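Long Things, and Why I Don't Believe in the Bin System

Sat 11 January

I am sorting the long things this week, meaning anything too long for a drawer and too short for the garage rafters, and I am doing it without buying a single container.
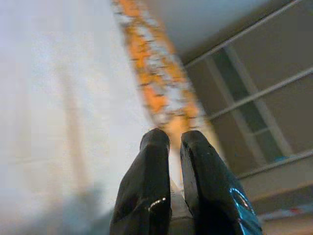

A reader in Griscombe wrote in after my last post to say that I was making it harder than it needed to be, that long items should simply be stood upright in a tall bin by the door, and that once she did this she never lost a curtain rod again. She said I should at least try the bin before complaining about the bin.

Fair enough, except I did try the bin. I tried it for most of last year. I bought two of the tall Prelard ones, the kind with the little feet, because every organizing site I looked at had them standing in a bright hallway with a couple of umbrellas and maybe a yardstick leaning in there looking relaxed. Mine never looked relaxed. You put in a yardstick, fine. You put in a roll of wrapping paper, and it gets chewed up at the bottom by whatever went in after it. Then you put in something thin and it slides down under everything else, and you won't see it again until you dump the whole bin on the floor, and if I have to dump it on the floor I may as well have kept it on the floor.

I asked the reader what happens to short things that fall in. She wrote back that she doesn't let short things fall in. Okay.

So the pile this week is everything from those bins plus what was behind the water heater. I have something long with orange and white on it, all blotchy, and I went back and forth on it twice as to which group it belongs with. Stiff stuff goes one way and bendy stuff another, or that was the plan on Monday. By evening I had a third group for things that are stiff until you lean on them. I don't trust any system where the third group shows up on day one.

What I'm doubting, really, is the whole Mottram approach, which a lot of you have recommended to me and which I finally read over the holidays. If you haven't come across it, you sort by length first, then by how often you use the thing, then by room. There is a chart. The chart says anything over 29 inches is a "standing item" and anything under is a "lying item." I would love to know where 29 came from. My level is shorter than that and I'd never lay it at the bottom of a pile, and my good paint pole is longer and has lived happily on its side under the basement stairs since we moved in. The author's answer to this, if I'm reading the chapter right, is that my paint pole is in the wrong place and I have gotten used to it. Possibly! I have also gotten used to being able to find it.

The other Mottram rule is that you touch each thing once. Pick it up, decide, put it where it's going to live. I made it through 8 objects that way before I had to touch one a second time, since where it was going to live was already full of garden stakes. I don't see how anybody does this unless they start with an empty house. And the before pictures in that book do look suspiciously like an empty house with a few brooms in it.

I will give the book one thing. Sorting by how often you use something did show me how much of this I never use at all. There were trim pieces for a window we replaced. There was a shower rod with one end cap. There was a length of something I was saving to stake a tomato, and I have not grown a tomato in Piltosstead yet, the deer get there first. All of that is gone now, or anyway it's in the trunk of the car, which my husband says is just another tall bin with wheels.

Where I'm less convinced is color. A few people in the comments color-code with tape, so blue on the cleaning stuff, green on the garden stuff, orange on the electrical and so on. I get the appeal. But half of my long things come in a color already, and the colors don't agree with anybody's tape. Am I supposed to put green tape on an orange thing? Will I remember in June that the tape wins? I gave it an honest afternoon with a roll of green and ended up with tape on my sleeve and a rake that says it's a rake, and I had more or less known that going in.

What I have so far that seems to work, and I say seems because it's been less than a week:

The stiff things are on two brackets along the closet wall, lying flat, heavy ones at the back. I can see every end of every one of them.

Bendy things hang over a peg. They look terrible. I have closed the door.

Wrapping paper went to the top shelf in the guest room and is not allowed to mix with tools any more.

Anything I couldn't put in a group is on the ironing board, and I'm going to leave it there until I need the ironing board. That will tell me something about the things or about how much I iron.

The two Prelard bins are out on the porch. One has a small crack near the rim so I'm not going to pass it off on anybody. The other is fine and I suppose the Griscombe reader could have it, if she ever has more curtain rods than she can handle, though by her own account she won't.

I did measure the closet before putting the brackets up, and then measured it again after the first one went in crooked. If you're doing this in an older house, check the wall at both ends. Mine leans out toward the door, so a bracket that was dead level looked wrong and the one I eyeballed looked right. I left it looking right.

Next I have to deal with the extension cords, and before you write in, yes, I have seen the trick with the toilet paper tubes. I have questions about it. Mostly I want to hear from someone who did it more than a year ago and is still doing it, with a picture of the drawer as it is today and no straightening up first.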